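Rununholm Community Clothing Room
Progress report to the Dallmont Fund, second period
3/5/19
Written by Zuleica Falcão

Hello again, and thank you for letting me send this in my own words instead of on the grid (I did try the grid, and the boxes were too small for me). Jailson Bragança has the receipts and will send those separately.

The short version is that the hat and accessory sorting you paid for is up and running, the shelves are in, the labels are nearly done, and we're behind on the washing. The long version follows.

When I wrote in December we had just taken in the Bittencourt donation, and I told you it was "a few bags." Well, it was more than a few bags! It came to 251 pieces once we had it all out on the tables, and a good part of it was headwear: knit hats, sun hats, a whole sack of baseball caps that had been squashed under winter coats. I had planned on two afternoons. It took us most of a month, partly because the heating was off for a week and nobody wanted to stand in there with cold fingers turning hats inside out.

The shelving is lovely. We went with the deeper units in the end, so the bins pull out all the way and you can see to the back. Jailson put them up with his brother-in-law, and they are level, which I can't say for the old ones. We kept one of the old units for shoes. You'll see from the receipts that we came in a little under on shelving and a little over on bins, and I hope it's all right that we moved the difference across. If it isn't, let me know and we'll sort it out from our own funds.

Labels: we bought the Jivow label printer after all. I know I said we'd write them by hand, but my handwriting is what it is, and the tape sticks well to the bins. We're still missing labels for the children's section and for the top row of accessories, and I want to have those finished before the spring giveaway.

Now, the sorting itself. We've ended up with four groups for caps and hats, and I'm pretty happy with them.

Ready to go: clean, keeps its shape, nothing loose.
Wash first: good hat, needs a soak.
Mend: a button gone, a seam open, a strap that won't hold.
Rags and parts: we cut off anything useful and the rest goes to the textile bin.

The hard ones are the faded caps. Half of our helpers want to put anything faded straight into rags, and the other half (me included!) think a soft, washed-out cap is the nicest kind. We went back and forth on this for a while, and what we have now is a rule that color doesn't count against a cap. We go by the stitching and the button, and whether the crown has any spring left in it. Stains still count, of course. So does a smell.
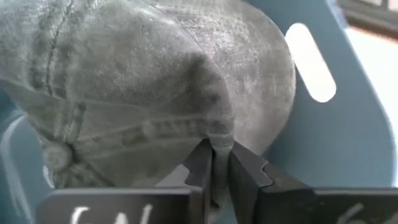
Page 3

The gray one is a good case for the rule. It's faded cotton with that mottled, stone-washed look, lighter in some places and charcoal in others, and the fabric is creased and bunched up in the middle. Under the old way of doing things, a cap like it would have gone in the rag bin before anyone looked twice. But the button on top is there, covered in the same gray cloth, and the crown has a nice round shape to it. I'd wear it myself.

I've been using caps of that sort to train new people. We start at the button and follow the seams outward with a thumb, then go around the inside band, then the brim, then the strap. It sounds fussy, but once you get the hang of it you can do one while holding a conversation, and we do a lot of that.

Some numbers, as I know you need them. Of the 251 pieces, 117 are sorted and on the shelves. Another 100 are waiting on a wash. 16 are in the mending basket, and the rest went to rags and parts. The wash pile is the one that bothers me. Our machine is small, and caps can't just be thrown in with everything else or the brims come out bent. We've been doing them by hand in the sink and drying them over upturned bowls, and there are only so many bowls.

So that's my one request for this period: could we use what's left of the equipment line for a proper drying rack? Jailson has priced a folding one and will put the quote in with his papers. If you'd prefer we hold that money back for the summer, we'll manage with bowls for now.

Things still to do before the next report: finish the labels, clear the wash pile, get the mending basket down to nothing (our best mender has been away, but she is back soon), and set up the mirror by the door. People do like to see themselves in a hat before they take it home, and at the moment they're using the window.

You asked last time whether you could visit. Yes, please! Mornings are quieter and you'd be able to get a look at the shelves without anyone reaching across you. Drop me a note first so I can have the kettle on, and if you have any old hats at home, bring them along.

With thanks,
Zuleica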